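Ülle Dambrauskienė started baking for other people in December, when a café in Plekmont asked if she could bring in rye bread twice a week. She now makes up to 20 loaves a day from her own kitchen.

"I didn't plan a business," she says. "I had one oven and a neighbor with a car."

Her starter came from an aunt in Lakia. She feeds it at six in the morning and again before bed. Each loaf takes 600 grams of flour – mostly dark rye, with a little wheat so it slices without crumbling.
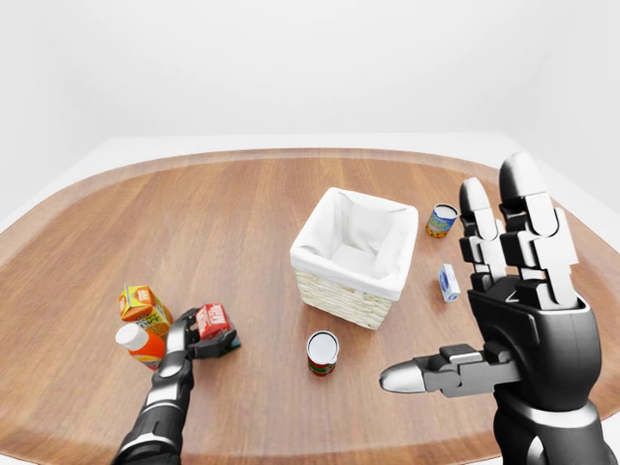
The hard part was the permit. The county wanted a second sink, and the plumber's bill came to $772. "I paid it in three parts," she says. "He was patient with me."

Rasmus Vītola, who runs the café, sells the bread by the half loaf. He tried a supplier from Bundanier first and didn't like the crust. "It went soft by noon," he says. "Hers is better on the second day."

She has turned down two other shops so far. A bigger oven would mean moving out of the kitchen, and she has looked at one space, on Petek Street. "The rent was too much," she says. "I'll look again after the summer."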